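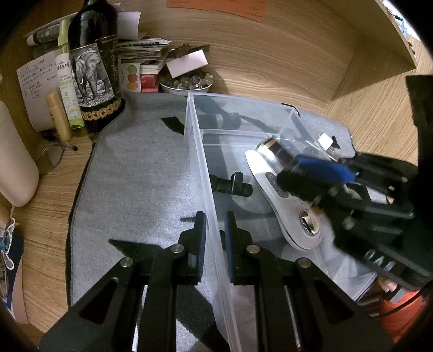 Clear plastic box on the desk, grey cloth underneath.

Rastmont Community Workshop
Room safety checklist, with comments
Thursday, February 23, 2023

Thank you to everyone who left the rooms so tidy for me, it made going round a real pleasure! I have kept the same order as the November sheet so you can put the two side by side if you are that way inclined.

1. Front door and ramp – OK
The door closes by itself and the catch holds. The ramp had been swept and the grit bin is nearly full.

2. Fire exits – OK, with a grumble
Both open with one push. There was a folded pushchair leaning in the back passage, which I moved to the porch, and I do know how short of space we all are, but that passage has to stay clear from wall to wall, please, even for five minutes.

3. Fire extinguishers – ACTION
All in their places with the pins in. The one by the kitchen has a service label I can't read any more (it has had soup on it, I think), so please ask for a new label at the next service.

4. Desks and small parts – OK
Lidless boxes are fine on the desks while you are working. Lids on and back on the shelf at closing time, and nothing heavy above shoulder height.

5. Plugs and leads – ACTION
The long Tiltex extension lead in the sewing corner has a nick in its outer cover near the plug. I have taken it out of use and tied a red tag on it. Please don't be tempted, however handy it is! The other leads were sound, and it was lovely to see them coiled up properly for once.

6. Heaters – OK
The Tudance heater in the small room cuts out when tipped, as it should. Keep coats off it, and keep it a good arm's length from the curtains.

7. Steps and ladders – ACTION
The tall steps are good. The little kitchen steps have lost 2 rubber feet and wobble like anything, so they are in the locked cupboard until we have new ones.

8. First aid box – PART DONE
Plasters topped up, 25 in the tin now. The eye wash is close to its date and wants replacing. Accident book present, no new entries, which cheered me up no end.

9. Hot water – OK
Warning sign back over the kitchen sink, and it is a bit straighter than before.

Still to do: items 3, 5, 7 and the eye wash from 8. I will look at these again within 6 weeks – sooner if somebody puts a note in the tray to say they are finished.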